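Odair Bittencourt
15 June 2024

Moved the planner on Pivport over to the new collision checker this morning. Notes as I go.

The old one treated both arms as one body, so any two-handed grasp near the floor got thrown out. Each arm now has its own padding, 2 cm for the forearms and less at the grippers.
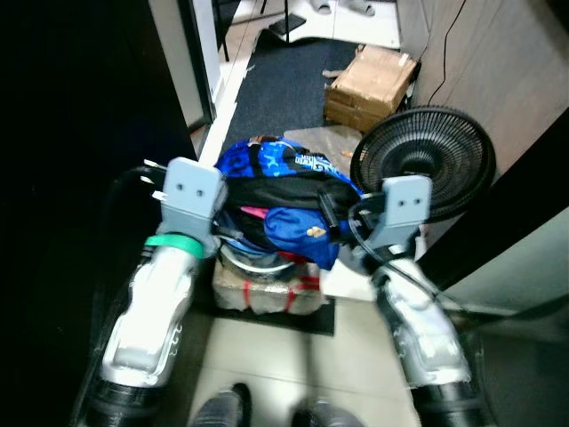
Soft things are still the weak spot. Perception fits a box round them and the planner trusts the box far too much. Serari wants to try a height map instead. I'd sooner fix the box first.

Replayed 1,831 logged grasps overnight. 82 came back with no plan, mostly wrist limits.

Next up is the wrist view. Glossy black surfaces leave holes in the depth, and thin cables vanish altogether, so I'm adding a cable mask before the planner sees anything.

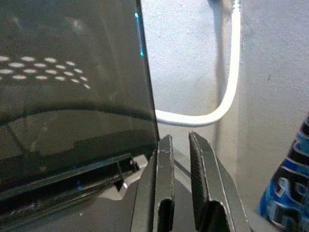
Wrist camera, gripper open beside the black unit, white cable to the right.

Mask adds up to 5 ms per cycle. Can live with that. Branch goes up tonight.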